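Plosent Student Manipulation Challenge

The Plosent Student Manipulation Challenge, usually shortened to the Plosent Challenge, is a yearly robotics competition for college and technical school teams. Entrants program a robot arm with a multi-fingered hand to carry out small tabletop jobs such as picking up a pen, stacking cups, or folding a cloth. The contest is run by the Plosent student robotics club and is held in Mercado Hall, the club's home building. It is open to undergraduates in any field of study.

History

The challenge grew out of a term project in an introductory robotics class. Students in that class were asked to make an arm put away the contents of a desk, and the project became popular enough that the club opened it to other schools the following year. Early rounds used two-finger grippers only. Hands with separate fingers were allowed later, at first in a division of their own, and the two divisions were merged when most teams had switched.

The current rules were published on April 18, 2024. They shortened the list of tasks, fixed the table layout, and ended the practice of letting teams bring their own objects. Under the older rules some teams had used pens with thick foam sleeves, and results from different teams were hard to compare.

Format

Teams have two to six members. Each team gets a practice period followed by a scored session, and the full contest carries a maximum of 500 points. Points are given for finishing a task, for finishing it without a human touching the robot, and for repeating it. Time is used only to break ties.

Teams may choose any method of control. Some write fixed motions by hand, and others train a model on recordings of a person guiding the arm. Remote operation is allowed during practice but not during scored runs. Teams must state which method they used in a short written report, and the report counts toward the final score.

Pen task

The pen task is the oldest one in the contest and the one most often attempted by new teams. The robot starts with its hand clear of the mat. It must pick up a pen or marker lying flat, carry it to a mesh cup, and release it so that it stays inside. The pen may be placed at any angle the judge chooses.

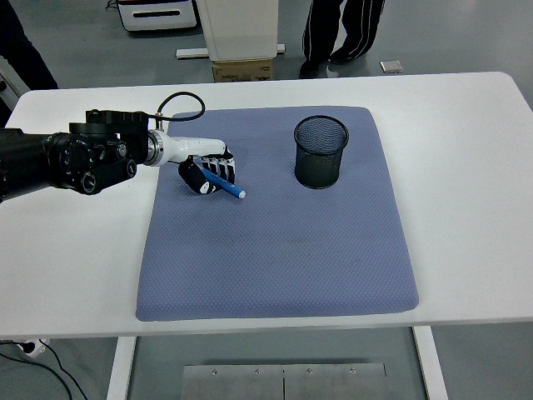
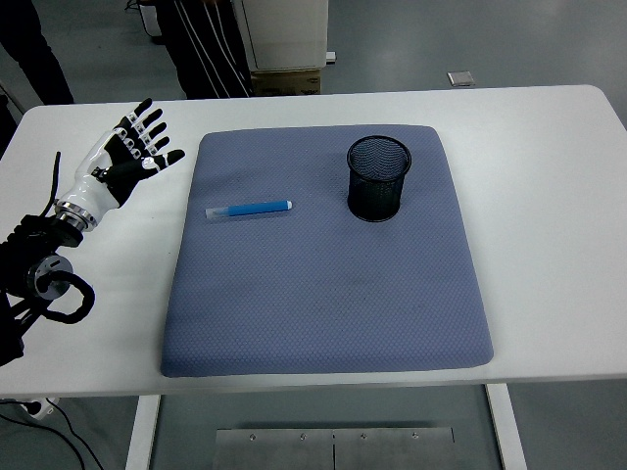 Pen, cup and mat for the pen task, with the arm at the left of the table.

Teams tend to find the grasp harder than the release. A pen is thin and rolls easily, and a hand that comes down too fast will push it away before the fingers close. The padded mat helps, as a fingertip can press into it slightly and get under the barrel. On a bare tabletop the same motion often fails — an early version of the rules called for a bare table and was dropped after one season.

The second difficulty is the angle of the pen in the hand. If the pen is held level, the wrist has to turn it before it can enter the cup. Teams handle this in one of two ways. They either grip near one end and let the other end hang down, or they rotate the whole wrist above the cup. The first way is faster but depends on a steady grip. A cup that is knocked over ends the attempt with no points for placement, though points for the pickup are kept.

Software and equipment

Most teams use Plarketti, a free program written by former club members for recording and replaying arm motions. It stores each attempt as a separate file with joint positions and camera video. The club also keeps a shared collection of practice attempts under the name Wondadix. The first release of Wondadix held 266 recorded attempts at the pen task, both failed and successful, and a later release added 112 attempts at cup stacking.

Schools that own a suitable arm may use it. Others can reserve practice time on a club setup, with preference given to teams entering for the first time.

Place in the curriculum

Several schools give course credit for taking part. In the most common arrangement, students register for a one-term project class, form teams in the first week, and turn in their report in December. Grades are based on the report and a lab notebook, so a team that scores poorly can still pass.

Instructors have raised two complaints about the event. One is that teams spend most of their time on the pen task and leave little for the others. The other is that recorded practice data favors schools with more lab hours. The club answered the second complaint by making Wondadix open to all registered teams. The weighting of the tasks has been left as it was.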